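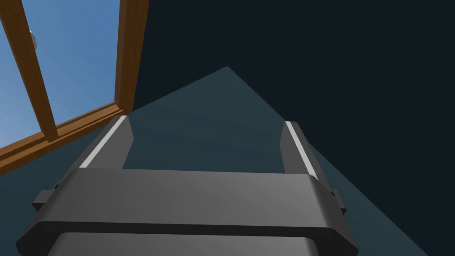

Surnisholm Allotment and Garden Society
Minutes of the March general meeting

The meeting opened at 7:10 p.m., a little behind time because the kettle was slow and everyone wanted to hear how everyone else's broad beans had come through the frost (mostly well, we are glad to say!). The minutes of the last meeting were read and accepted, with one correction: the compost delivery came from Wanley and the gravel from Canesley, and we had them the wrong way round.

Water. The new tap by the lower gate has been promised again. Members on the far side have been very patient all winter, carrying cans the whole length of the path, and the meeting wanted that written down with thanks. The plumber's quote of $200 was read aloud and approved on a show of hands.

Seed order. The joint order with the Wanley gardeners went off on time, and it was a big one, with more than 96 packets between the two groups. Please collect yours before the end of the month, and do check the names on the envelopes, as last year somebody went home with a great many leeks.

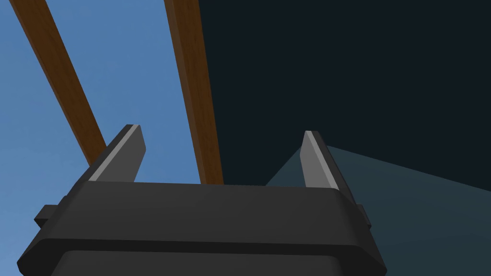 Plots. There are 3 plots free at present, all on the Canesley side, where the soil is heavy but grows lovely cabbages once you have dug it over. People on the waiting list will get a letter. A long and very friendly talk followed on whether a full plot is too much for a beginner, and it was agreed to offer halves to anyone who would like to start small.

Plant sale. We will hold it in May as usual, opening at 10 in the morning. The Alhassan bakery has kindly offered rolls and a tray of cinnamon buns. Tomato seedlings sold out early last time, so if you have a sunny windowsill to spare, please sow a few extra.

Any other business. The long-handled fork is still missing from the shared shed. A member asked about keeping bees, and this was put over to April so that the neighbors can be asked first.

The meeting closed at 8:45 p.m., and most of us stayed on for the last of the lemon cake.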